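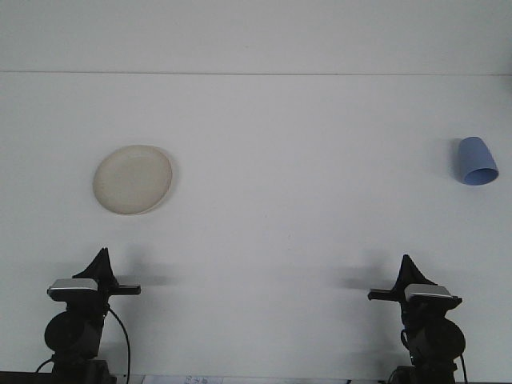

Vol. 4, No. 50

**Cleltmont lunchroom to keep its own dishes**

The Cleltmont community lunchroom will go on serving meals on its own plates and cups after a trial of throwaway dishes ended last week. The trial began in July and covered the two weekday sittings.

Cream-colored plates and light blue plastic cups are back in use at both sittings. Diners had asked for them from the start, mostly on the grounds that the paper plates bent under anything with gravy.

Cost was the other reason. The lunchroom had expected to save on hot water and dish soap, and it did, but trash pickup went up from two bags a day to three and the paper goods had to be reordered more often than planned. A notice posted by the door says the difference came to around 50 dollars a month, in favor of washing.

The plates are the plain kind with a raised rim and no pattern. They were bought from Cestex when the lunchroom moved to its present address on Menzies Street. The company has dropped that color from its list, so broken plates will be replaced with white ones from now on. Anyone with matching plates to give away can leave them at the kitchen window before noon.

The cups are an easier matter. They are light enough for small children to carry, and they taper toward the bottom and so can be stacked on the shelf by the sink. Some diners have complained that they tip over easily when they are close to empty. The kitchen has looked at a heavier cup sold by Cletska but will not order any before spring - the wider base does not fit the drying racks.

Diners are asked to scrape their plates into the bin and bring them to the window, and to empty their cups before setting them in the tub. Cups should go in upside down. Flatware goes in the separate tray.

Leftover paper plates from the trial are being given to the Cleltmont after-school program for painting and crafts. Four unopened cartons are still in the hallway and are free to any other local group that can pick them up.

The lunchroom will be closed the last week of the year and will reopen with its usual hours.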